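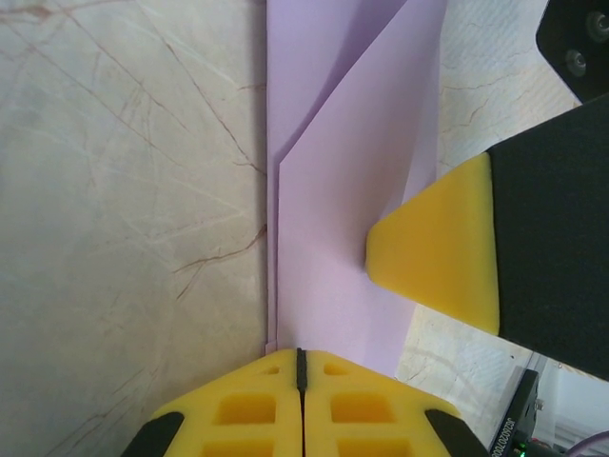 Adcombe Paper Mill opens its doors to the public twice a year, and I went to the October one. The mill is a short walk from the bus stop, past the Gridell footbridge. Tickets were $8 and could be bought at the gate.

Our guide was Musa Onuoha, who runs the dyeing floor. He took us first to the pulp room, where cotton waste is beaten in water for almost 9 hours before it goes to the vats. It is loud in there and you have to stand close to hear anything. The floor is wet, so wear proper shoes.

Dyeing comes next. Color goes into the pulp, not onto the finished sheet, and a small change in the water can shift the shade. The mill keeps a swatch book with 191 colors in it, going back to the first owners. Several of the old purples can't be made anymore.

The drying loft was the part I liked best. Sheets hang over ropes in rows and the side shutters are opened or closed depending on the weather. We spent a good while up there.

The tour ended in a room with long tables where we could try folding and bookbinding. I made a small notebook with two sections, and the stitching came out crooked.

The shop sells offcuts by the pound. The café, Lekora, does soup and sandwiches but was out of soup by one o'clock. Parking is limited. The next open day is in spring, and the mill will post the date at the gate.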